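**Staronholm lab visit, November**

We got to Staronholm a little after 10 in the morning and signed in at the Kolbridge entrance. Hòa Hồ, who runs the planning software, met us there. The hardware got five minutes. The rest of the morning was code.

Their planner is called Okside. It takes object poses from the perception side and returns one timed path for both arms. Earlier versions planned each arm separately and then checked for collisions, and Hòa said too many runs ended in a replan. The joint version takes 640 milliseconds on a two-object table. The old one took 418, plus whatever the retries cost.
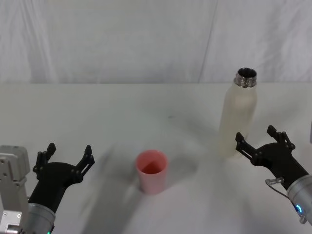 Perception was the part I had the most questions about. A pale bottle against a white cloth gives the segmenter very little edge to work with, while a pink cup is easy. Their fix is to carry a confidence value with each pose and have Okside widen the approach when it is low. Grippers stay open until both targets pass the threshold.

Logging goes through a tool named Vlad. It replays a run step by step, with the planned and measured joint positions on one plot. Hòa pulled up run 519 and showed us a lag in the right wrist that they had traced to a filter setting. I asked whether Vlad could read our log format. It can't yet, but the importer is a short Python file and she offered to send it.

We broke for lunch at 12:30. Parking is behind the building.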